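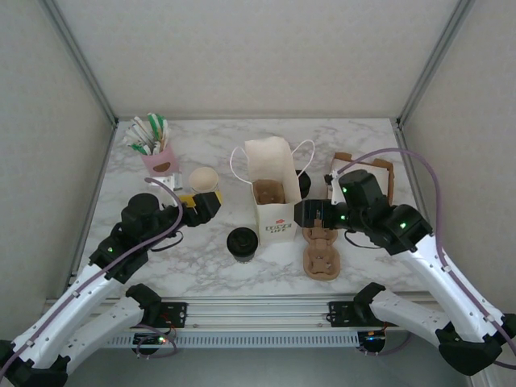

Saving gift wrap without turning into your grandmother

There are two kinds of households: those that own a drawer of used gift bags, and those that drive to the store at 8 p.m. the night before a birthday and pay good money for tissue paper. I have lived in both. The drawer is cheaper, but it needs rules or it will eat the hall closet.

Pick a limit and stick to it. Mine is 17 bags, a number I reached by seeing how many would fit in the drawer before it stopped closing. When a new one comes in, the ugliest one goes out.

Flatten them right away. A bag left standing "just for tonight" will still be standing in November, with batteries in it. Push the bottom up along its own crease, fold the sides in, and lay it under something heavy. I use the Stamholm phone directory, which has 556 pages and no other purpose left in life.

Take the tag off before you store the bag. You think you will remember who gave it to you. You won't, and you will hand it right back to them with their own handwriting on it. Ask me how my sister-in-law's housewarming went.

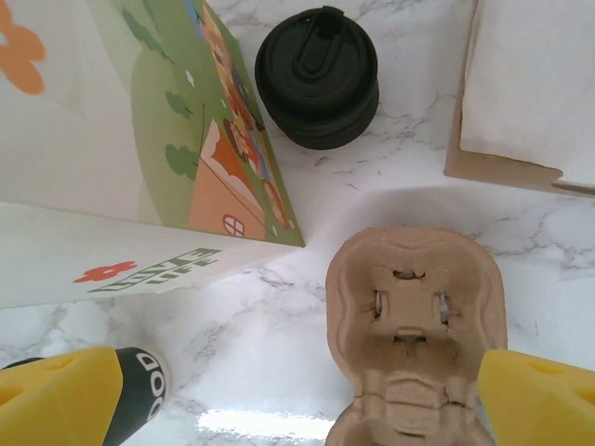
Paper gift bag with a hillside and a little house on it.

Creases come out with an iron on low, no steam, and a dish towel between the iron and the paper. Skip this for anything with glitter or foil unless you want a festive iron. Try a corner first.

For a torn handle, punch a fresh hole a half inch below the old one, put a square of packing tape on the inside, and run ribbon through. It holds a book fine. It does not hold two jars of Brinelari plum jam, and I have the stained sneakers to show for it.

Tissue paper is worth keeping if it's a solid color and still makes a noise. Once it goes soft, use it to pack ornaments or wipe the bathroom mirror (white only – the red kind will leave you a pink bathroom).

Ribbon: wind it around a toilet paper tube and cut a notch in each end to catch the tail. Anything shorter than your forearm is not ribbon anymore. It's lint with ambitions. Let it go.

Bags past saving can still be cut up for tags. A big one gives me about 6, more if the picture is busy and you don't mind a tag showing half a tree. Pinking shears hide a crooked cut.

Kids' bags with cartoons on them go at the front of the drawer. You'll need one sooner than you think, and always on the way out the door.

Posted June 12, 2020, in Paper & Clutter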